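30 January 2023

Soap bench, second trial of the olive bars

Got in early and the room was cold enough that the coconut oil had set solid in its bucket again, so the first half hour went to standing it in a sink of hot water and drinking coffee. I don't mind that part of the day at all, to tell the truth.

Plan was to repeat the Rivier recipe from earlier in the month with a little less water, and see whether the bars come out of the molds without those soft corners we all complained about. Weighed out 2,105 g of oils (mostly olive, the new lot from Otero, which smells grassier than the last one and is a shade greener too). Water came to 75 g less than last time. I ran the lye figure through the calculator twice, then once more on paper, and all three agreed, so I stopped fussing.

Mixed at a lower temperature than I normally would. It took its sweet time. I kept going in short bursts with the stick blender and long rests with the spatula, and it must have been twenty minutes before I saw anything I'd call trace – a thin one, like pouring cream. Poured it then, on purpose. Last time I waited until it was pudding and we had air pockets all down one side of the loaf.

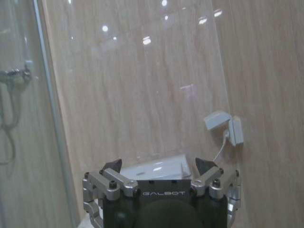
Lavender went in right at the end, same amount as before. I still think it fades too much by the four-week mark, and I'd love to try the Dhanial blend if there is any left in the cupboard by the door. If you were the one who finished it, no hard feelings, but please put it on the order list!

The leftover batter, 954 g of it, filled the small round molds. Those went on the lower shelf with a towel over them. The big loaf is in the wooden box with cardboard on top, next to the radiator but not touching it. Please leave it there until I've had a look, even if it seems to be in the way. Somebody kindly moved the last one to the windowsill and it cracked right down the middle, which was a shame after all that stirring.

Checked the old bars while I was waiting around. The plain ones are lovely now, hard and smooth, and they lather better than I gave them credit for two weeks ago (I washed my hands so many times they squeaked). The oatmeal ones are still scratchy. I'd grind the oats finer or leave them out altogether. The ones with Rorico clay have gone a bit dusty on top, just ash I think, and it planed off fine with the vegetable peeler.

Still to do: cut the loaf once it's firm to the thumb, weigh a bar from each end, write the weights on the card. Gloves are low, mediums especially. And the small scale needs new batteries, it blinked at me twice today.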